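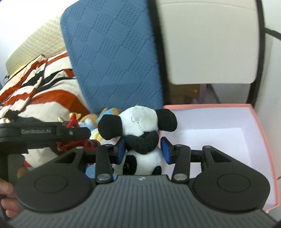

Soft toys, sorted and boxed

Gendeck Toy Shelf, August 2025

The small plush toys had been piling up on the sofas and chairs at Gendeck since spring. They come in from three places: the drop-off bin by the front door, the Bristier shop when it changes its stock, and families who are moving and have more toys than boxes. In July the total stood at 515, counting keychain animals and anything else with a face.

The method is simple. Toys are taken from the pile one at a time and checked for open seams, missing eyes and stiff or matted fur. Anything that needs a stitch goes in the repair bag. Anything with a loop or a tag is kept with it, as the loops are useful for hanging toys on the display rail at Drilden. Pandas and bears go quickly, so they are spread between boxes and not packed together.

Small toys are packed in pairs. We tried larger cartons last year, and the toys at the bottom came out flat. With 2 to a box they keep their shape, and children can see both of them when the lid is off.
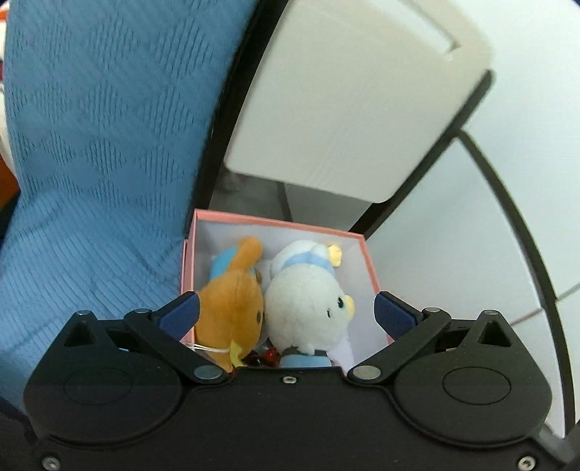 Orange-brown animal and white bird-like toy with a yellow beak, side by side in a pink box with a white lining.

Bird toys are the hardest to match. We usually put one with an animal in a similar size and look for a color they share.

The finished boxes are stacked 40 to a shelf in the back hall. The first 400 toys are set aside for the Drilden fair, and the rest will stay at Gendeck until the Jelínek Street reading room reopens. Toys in the repair bag are not included in either group.

Donations of small plush toys are still accepted at the front door during opening hours. Please wash them first and leave the tags on if they have them. We can't take toys with batteries or anything taller than the bin.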